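From: Wyn Kneath
To: Maihi parents list
Subject: Re: pretend kitchen bits, keep or toss?

Rajeshwari Unnithan wrote:
> Hi all, the play kitchen bin at Brarkgate is overflowing again and the lid
> won't shut. Can somebody decide what stays? I'd keep the food and lose
> the big stuff, but I don't want to be the one who threw out a favorite.
> Also, are we mixing real dishes with toy ones now? I thought we'd
> stopped that.

Hi Rajeshwari, and everyone else,

I'm going to stick up for the big stuff! My two will play restaurant for a whole afternoon if there's something to serve out of, and they lose interest fast when it's only a heap of plastic fruit. I'd hang on to the green colander for sure (it's been a boat, a hat and a turtle at our house, and once even a colander), plus the mug and the lavender-gray plate. 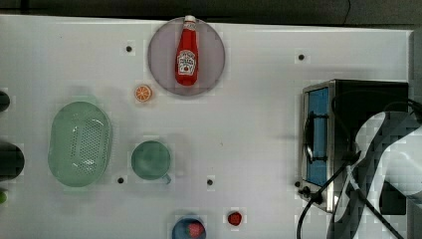 What I would thin out is the doubles. We have so many orange slices from the Galteo set, and the little red berries get everywhere — I found one in my coat pocket on Thursday, at work. Keep a few that fit in the blue bowl and let the rest go to the Droltholm swap table.

The ketchup bottle stays, please. Lucienne's youngest puts ketchup on everything, oranges included, and I'm not going to be there when he finds out it's gone.

As for mixing real and toy dishes, I'm fine with it as long as nothing is glass. Hatem felt differently last time, so Hatem, speak up if you still do.

I can bring a second bin, the flat kind with clips. It was 14 dollars and it slides under the bench. Dishes in that one, food in the old one?

Wyn

3 comments | 2 shares

Hatem Nasr: Still no glass and no chipped mugs, otherwise I'm easy. Yes to two bins.

Lucienne Rey: He says thank you for the ketchup.

Rajeshwari Unnithan: OK, two bins it is. Wyn, can you drop it off before pickup?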